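Informe de avance, segundo periodo. Programa de comedores y cocina comunitaria, barrio de Weldu
Para: Fundación Radberg
Prepara: Berhanu Yilma, coordinación

Va resumido, el detalle de gastos lo mando aparte en cuanto Omora cierre las facturas de julio.

Inscripciones. 47 familias apuntadas, 17 nuevas desde el informe anterior. Lista de espera cerrada de momento. El turno de mediodía va lleno, el de tarde flojea, sobre todo entre las cuatro y las cinco. Propongo juntar los dos grupos de tarde a partir de septiembre y usar esas horas para el reparto.

Local. Contrato renovado con Plasley en las mismas condiciones. Pendiente la revisión del extractor, pedida dos veces, sin fecha todavia. La licencia de manipulación de alimentos la tienen ya seis personas, faltan dos.

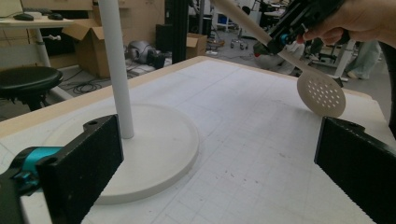

Mesa blanca con papel cuadriculado y borde de madera clara.

Talleres. Cinco sesiones de menú semanal con presupuesto cerrado. Funcionan mejor las cortas, de 90 minutos. La de legumbres la repetimos por petición de las familias. La de conservas se aplazó, no llegaron los tarros. Material impreso: agotado el recetario en tigriña, queda bastante en castellano. Habría que reimprimir antes de otoño.

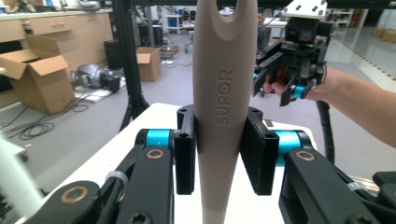
Compras. Gastados casi 1000 euros en producto fresco, dentro de lo previsto. El aceite se nos va de precio otra vez, hemos pasado a garrafa grande con el proveedor de Weldu. Arroz y lenteja sin novedad. Fruta: dos entregas malas, reclamadas, una abonada y la otra en tramite.

Dificultades. El transporte, como siempre. La furgoneta compartida con Omora solo está libre por la mañana y el reparto a domicilio se resiente. También la rotación: dos monitoras se van a final de verano y hay que buscar relevo ya.
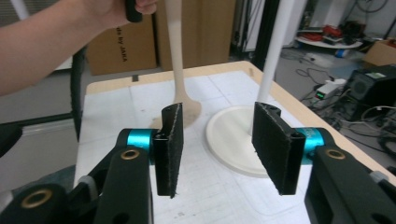 Siguiente periodo: cerrar lo del extractor, sacar la convocatoria de monitoras, retomar conservas, encuesta breve a las familias (borrador hecho, falta traducir). Pedimos además autorización para mover el sobrante de la partida de imprenta a transporte. Si puede ser, respuesta antes de que acabe el mes.

B. Yilma

Documentos recientes
Informe de avance, primer periodo
Presupuesto revisado, comedor de Weldu
Acuerdo de uso del local con Plasley
Calendario de talleres
Bases de ayudas Radberg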